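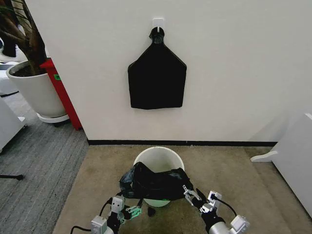
Clostum household arms project
Progress report on equipment spending, second period
Prepared by Dinesh Bajpai for the Hauksdóttir Fund

First of all, thank you for your patience in February, when I asked to move money between two budget lines and then took far too long to send the paperwork. Everything is in order now, and I'm happy to say we are in decent shape for the rest of the grant.

The big item is the grippers. You will remember that the original plan had us buying matching pairs from Huvus for both arms. After a good many afternoons with trash bags and a bucket I would like to hold off on that. Thin plastic is a miserable thing to grip (it slides, it bunches, it clings to itself), and we're still learning which fingers suit it. At the moment the left arm has white finger segments and the right has metal-colored parallel ones, and I would dearly like to keep both kinds going a while longer before we commit to one.

Spending so far on grippers, cables and spare joint parts comes to $3,822, which leaves us with 61 percent of the equipment line. Cables went faster than I budgeted for, and I have raised that figure for next period. The quote from Zutis for replacement fingers was kinder than expected -- $132 a set, shipping included -- and I've asked them to hold the price until we decide.

Bags and buckets are coming out of general supplies, as we agreed on the phone. It's small money, but I do keep the receipts.

For the coming period I would ask for two things. One is your approval to delay the Huvus order by around 12 weeks. The other is permission to put a little of what we have left toward a second set of spare joints, so that a worn one doesn't cost us a week of waiting on the mail.

The revised budget sheet is attached, and I'm glad to go through it with you line by line -- mornings are best for me, any time before eleven.

With warm thanks,
Dinesh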